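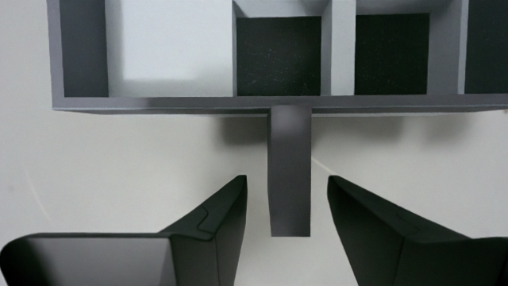 Philomena Fahy wrote:

> Before you go any further with the drawer-style handles, can I ask what
> your approach width is set to? We had the Broriro two-finger model in
> sim all through May and the default opening was so wide that the wrist
> planner kept picking silly angles. Closing it down a bit before the
> approach fixed most of it for us. Also, are you on the stock controller
> or the Zesow one? They behave very differently at contact and I can't
> tell from your last message which set of numbers is which.
>
> P.

Hi Philomena, hi all,

Good questions, and sorry about the muddled numbers. I pasted two tables together at one in the morning and it shows.

Opening first. I was running at the full default, same as you were, and yes, I got the silly angles too. I've now set it so the fingers open just a bit wider than the bar and come in straight, one on each side, with the end of the handle poking past the fingertips before they close. I like that a lot better – you get a good long stretch of handle to grab and the tips aren't the only thing doing the work. The compartment tray is a nice test for this because the handle is a plain straight bar with a square end, so if the grasp goes wrong you can't blame some odd curve in the mesh.

Now controllers. The first table was stock, the second was Zesow. Same seeds, same tray, same start pose, 128 tries each. Stock got 80 of them, where "got" means the handle was still between the fingers after the pull. Zesow did better on the grasp itself but I'm holding off on posting its total, as I found I'd left the old friction value in for part of that run (my own fault, I had two config files with nearly the same name). I'll redo it and send the whole thing again.

What I can say is how they feel different when you watch the runs. Stock closes fast and then argues with itself. If one finger touches first it shoves the whole tray sideways and the other finger has to catch up. Zesow slows down near contact and lets the arm drift over a little, so the tray mostly stays where it was. It does take longer, and I got pretty bored watching it, but I'd take slow over a tray that ends up turned half around.

Seed 2601 is the one to try if you want to see stock at its worst! The tray spins, the wrist follows it, and the whole arm ends up in a pose I wouldn't want to explain to anybody with real hardware.

Krisztina Győri asked off list whether the empty compartments matter. For these runs, no, I kept the tray empty on purpose. Loaded trays are next and I expect the handle will start slipping well before the arm has any trouble with the weight. If somebody has decent friction settings for the Broriro pads I'd love to borrow them, mine are guesses. The Alcaraz fingers are shaped differently at the tip and I don't think their values carry over, but I'd be happy to be wrong about that.

One more thing on the camera. I'm using the straight-down view for all of this and it's great for lining up left and right, but I really can't judge height from it. A couple of times I was sure the fingers were level with the bar and the log said they were well above. I've added a side view from the Barkamen camera package, though it slows things down quite a bit on my machine, so I only switch it on for the runs that fail.

Philomena, what did you use for closing force once you had the narrower opening? I'm still on the default and I have a feeling it's too high for an empty tray. If you still have the May configs lying around, could you put them in the shared folder? I'll run them against mine with the same seeds before I touch anything else.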